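Spent the week swapping grippers on the small arm. Posting notes as I go, mostly so that future me stops buying things with the word "universal" on the box. 1/

Contestants: the Tramov two-finger, plain black fingers with angular tips, and the Plomden soft three-finger, which looks like a tulip that went to business school. Same arm, same controller, same wrist camera, same operator drinking the same bad coffee. 2/

The job is opening and closing doors on play-kitchen furniture. Grown adults do this for money. Amnuay Yensuk wrote the task list and it runs to 16 items, one of which is just "the other door, but gently." 3/

Round one, Plomden. Lovely on anything fat and round. It picked up a rubber ball with such tenderness that I felt a bit left out. Then I pointed it at a bar handle and it patted the handle. For twenty minutes. 4/

The trouble is the gap behind the bar. Soft fingers want room to curl, and a handle that stands only slightly off the door has none to give. I tried coming in from the top, from the side, and from an angle I can only describe as hopeful. 5/

20 tries, door opened on 490 grams of pull exactly once, and the log says that was me bumping the table. Struck from the record. 6/

Round two, Tramov. Swap took four screws, one of which is now under the bench and lives there. Recalibrated, reran, forgot to change the tool offset, drove the tips politely into thin air, fixed the offset, reran again. 7/

Wrist view with the Tramov on. White bar on its tan plate, two fingers waiting at the bottom. I have looked at this handle more than I have looked at some relatives. 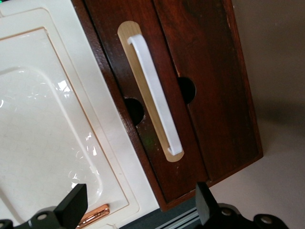
8/ Things the wrist camera taught me, in order of annoyance.

Shiny varnish is a liar. The cabinet throws back pale streaks, and my edge finder fell in love with one of them and tried to grasp it. White bar on pale tan is no picnic either. I ended up looking for the long thin shadow beside the grip, and that worked much better than looking for the grip.

9/ The notches. There are dark half-round cutouts in the cabinet front, and the detector was very sure they were knobs. Confidence was excellent. I have met people like this. Masking out anything near black fixed it in one line, after an afternoon of trying to fix it in 128.

10/ The fingers are always in the shot. With the Tramov they take up the bottom corners, so whatever is down there is playing hide and seek. There's a little copper-colored handle on the white toy appliance next door, and the gripper covers part of it just when I'd like an opinion on where it is.

11/ Funmilayo Bassey suggested moving the camera farther up the wrist. I said the bracket wouldn't allow it. She turned the bracket around. We don't need to discuss how long I'd had that bracket. Haven't rerun everything with the new mount yet, so all the numbers here are from the old one.

12/ Okay, score for the Tramov on the bar handle: 16 good pulls out of 20. Of the four misses, three were me closing too early and one was the controller taking a short break to think about its life.

13/ Which brings us to the controller. The Sitthichai box is fast and has a manual translated by someone with a grudge. Force limit is on page nine. The units for the force limit are on no page. I set it low and crept up until the door moved and nothing creaked.

14/ Somebody will ask why I don't just use suction. Suction on a bar handle, friend. Please go and hold a coat hanger against a vacuum cleaner and report back.

15/ Also asked already: would longer soft fingers help? Maybe. Plomden sells a slimmer set and I've put in for one. The form wants a "business justification" and I have written "door."

16/ For now the stiff fingers stay on for anything with a bar, and the tulip gets the round stuff. Swapping between them by hand is a pain, so next up is the Zuvcombe quick-change plate, if it fits our bolt pattern. The drawing says yes. The drawing also said that about the last one.

17/ Raw logs go up once I've renamed the files. Currently they're called test, test2, test2real and doorplease. If you have the same arm and a camera bracket that clears the fingers, send me the part number. And if anyone from the bench next to mine reads this, I'm still short one screw.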